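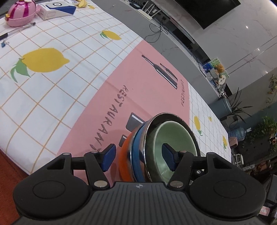
Feb 25, 2022: bowls, and who does what now

Stayed on nested bowls all morning. Three in one grip, blue pads, the green one on the inside! I used to clear tables all shift; now I pick the order, log it and argue with Rattana about labels (she wants "stack", I say "nested"). My wrists like the new job, my eyes don't. We're at 3,371 clips, and Ehab wants the café crew trained on logging in March, before their hours change. Ask him who pays for those 6 hours.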